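Sandwich play set with two clear trays and plate
Item 321, Ellovell range
Available from stock

Ellovell is our series of play food for the toy kitchen, the nursery and the waiting room. The sandwich set was for a long time only sold inside the big picnic case, and many customers wrote to us that they want the sandwich alone. Since November 1, 2023 it has its own item number and can be ordered separately.

The idea is simple. The child takes a slice of bread from one tray, puts it on the pink plate, adds the ham and the lettuce, and closes the sandwich with the second slice. After that everything goes back to the trays. Children of three years understand it without a long explanation, and the older ones soon start to take orders from the grown-ups and make you wait for your lunch.

What you receive

Slices of toy bread with golden-brown crust
Toy ham
Artificial lettuce leaf, bright green with wavy edge
Round plate, pink, with low rim
Two transparent plastic trays, rectangular

The trays are the part we are asked about most often. They are both the same model, so it is not important which one stands left and which one right. The walls are clear, and a child who sits at the table can see from the side what is inside. The bottom has ridges. The bread slices are bigger than you perhaps expect, and when they are put in upright they lean over the side of the tray. For small hands this is rather practical, as there is always a corner to hold.

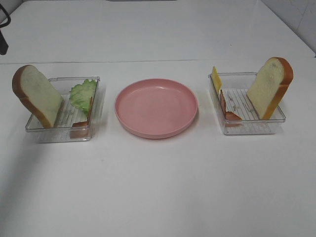 For groups we recommend one set for two children. Zdenka Georgiev, who tests our kitchen toys with her nursery group, lets one child be the cook and the other the guest, and they change places when the plate is served. She also uses the set for first words such as "on top", "under" and "between". With older children she asks for the sandwich in a wrong order, first lettuce and then bread, and they must tell her what is the mistake.

Care

Wipe the food pieces with a damp cloth and a little mild soap. The trays and the plate can be washed by hand in warm water. Please do not put any part in the dishwasher or in the microwave. Let the lettuce dry flat, otherwise the edge can bend in one direction.

Please note

The toy food is not for eating and the plate is not intended for real meals. Not suitable for children under 3 years. Colours can be a little different from one delivery to the next, mostly in the crust.

Spare parts and delivery

Single slices, ham, lettuce, plates and trays can be ordered as spare parts, also when your set is older than the present one. Write to Rafail Drakos in our customer service and give him the item number. Delivery takes 7 working days. Nurseries and schools can pay by invoice.

Goes well with: Grollovel vegetable basket, Remeo tea set for two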